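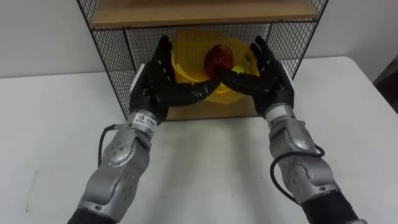
Figure 3. Two-arm station at the Virkthorpe site during a fruit handling task. Both hands hold a dark red fruit near the yellow basket.

4.2 Equipment budget and replacement planning

The purchase plan for the Virkthorpe station was drawn up before the task list was final, and the two were reconciled only once. We treat the station as four cost groups: arms, hands, fixtures, and consumables. Arms and hands were priced as matched pairs. Quotes for single units were requested from Sheehan but left out of the comparison, as they did not include the mounting hardware or the cabling.

Two-handed grasps such as the one in Figure 3 set the minimum specification. A station with one arm would have covered most of the planned single-object moves at a lower price, but any task in which an object is held between the fingertips of both hands would have been dropped. We kept the second arm and reduced the fixture line instead. The table, the mesh shelf unit, and the basket were bought from general retail stock. They carry no service agreement and are replaced when damaged.

Hands were budgeted separately from arms with a shorter service life. The planning figure is 600 operating hours per hand before inspection, against a depreciation period of 24 months for the arms. One spare hand is held for each station.
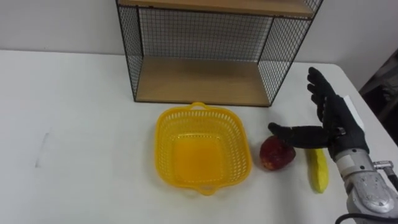 Single-arm work around the basket is scheduled in longer blocks than two-arm work, so wear on the left and right hands is not expected to be equal. The Madness scheduling tool logs hours for each side, and the purchase request for a replacement is raised from that log. An earlier draft of the plan used one shared counter for both hands. This would have brought forward the inspection of the less used hand and tied up the spare.

Consumables, including food items and containers, are charged to the task and not to the station. The amounts are small, but mixing them into the capital line made the Dotard costing sheet hard to audit. Delivery time had a larger effect on the plan than unit price. The quoted wait for a replacement hand was roughly 3 months, and the spare was justified on that basis alone. Prices used in this section were those held on file at 13 August 2026. Freight and import charges are listed separately in Table 4.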